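Modular storage cabinet

A modular storage cabinet is a small piece of household furniture made up of separate compartments that are stacked one on top of another. Each compartment is a complete unit with its own frame and front, so that the height of the cabinet can be changed by adding or removing a unit. Most are moulded in plastic and sold flat for assembly at home.

Construction

The frame of each compartment carries the weight of those above it. Makers normally set a limit on the number of units in a stack, and taller arrangements are fixed to a wall. Fronts may be drop-down flaps, drawers or pairs of small doors opening from the middle. Tinted, translucent fronts are common — they keep out dust while allowing the owner to make out roughly what is stored inside. Handles are often given a contrasting colour. 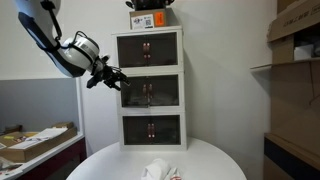

Smaller cabinets of two or three compartments are light enough to stand on a table or worktop. In this position they are used for stationery, sewing materials, cosmetics, medicines and dry foods. The flat top serves as an additional shelf, although heavy articles placed there can bend the upper frame and prevent the doors from closing properly.

Manufacture and sale

The Gollgate range, introduced by the firm of Predon, was sold in single units that could be joined by pegs at the corners. Zolby later offered a similar cabinet with doors that could be lifted off for washing. Its catalogue for November of the following year listed 14 combinations of frame and door colour.

Care

Plastic compartments are cleaned with a damp cloth and mild soap. Abrasive powders scratch translucent fronts and should be avoided. Long exposure to strong sunlight may cause white frames to yellow.

See also
Chest of drawers
Shoe cabinet
Shelving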